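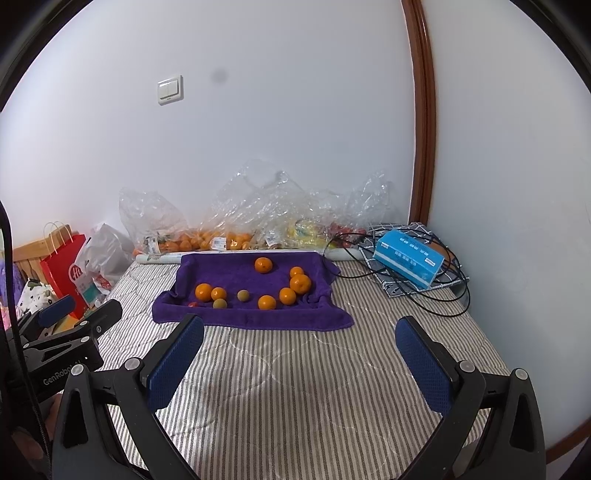 What size mattress cover do I need?
Measure length, width and depth with the bedding off. Golob covers list the maximum depth on the label. A quilted cover, such as the striped one on the bed, should lie flat up to the edges — if it puckers, go up a size.

Can it be tumble dried?
Yes, on low. Remove it while slightly damp and finish flat.

How much spin is safe?
Up to 400 rpm for quilted covers. Higher speeds shift the filling.

Does the Proltex backing need special care?
No bleach and no ironing. Fabric softener blocks the membrane.

How do I order a spare?
Quote part 1645 by noon on Wednesday for same-week dispatch.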